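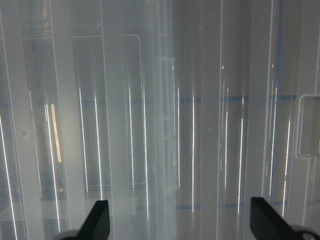 Skov holds one open day a year, and this was the first time I'd gotten around to going. It's a warehouse automation outfit a 40 minute drive from my house, in the kind of business park where every building looks like it sells tile. I had pictured big orange arms flinging boxes around. What they had was a modest arm whose gripper carries its own little camera, and a screen next to it so the crowd could see what it sees. What it sees is plastic. Milky, ribbed, half see-through plastic, floor to ceiling, with thin white streaks of glare running down the ribs and two black fingers poking up from the bottom like a pair of shark fins. I stood in front of that screen for far too long.

The young man running the demo explained that frosted plastic is about the meanest thing you can show a robot. You can partly see what's behind the surface, so where does the surface start? And the shiny spots move when the arm moves. I nodded as if I'd lain awake over this myself. Then I looked back at the screen, tried to work out which band of gray was in front of which, and got it wrong twice.

The task was to find a handle opening and pull. The software that does the finding is called Omix, and it was given 23 tries over the course of the afternoon, with a tally kept on a whiteboard. I saw four of them. Two went fine, one ended in a long thoughtful pause, and one got a round of applause it hadn't earned, from a group that had just walked in.

Next door Carnon was showing a conveyor that sorts parcels. It worked perfectly every time, so the room was empty.

There were cookies, and a sheet to sign if you want to hear about the next version, which they hope to have by November. I signed. My kitchen has a stack of storage tubs I can't get apart with two hands and a butter knife, and I have questions.

Posted June 9, 2022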